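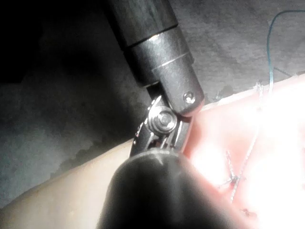
## Saturday, Mamthorpe shed, evening

Wrist cable tension again. Selma says 896 on the Feka load cell, I say 924, and the load cell says whatever it feels like. Left it at 896 because she had the screwdriver.

Homing now takes 8 seconds per arm. It was quicker before I improved it.

Camera exposure still wrong: the pink pad bleaches to white up close and the threads go with it, so the Grilier tracking script finds the pivot bolt and declares it a suture. Very shiny, to be fair. Lamp down to 300 on the dimmer, try again.

Moved on to the pad with the three cuts. Top one is still to be tied, middle and bottom have their knots. Left grasper on the curved needle, needle driver over the top cut.

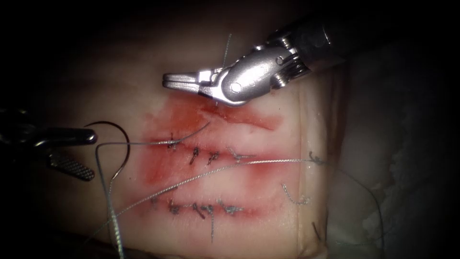 Thread management remains the whole job. The arms are fine; it's the long grey tail wandering across the pad that wants a supervisor.

To do:

- re-seat the small screw on the sleeve
- ask Ashton for the Petridis pulleys back
- shorter thread
- write down which way is positive on the roll axis, in ink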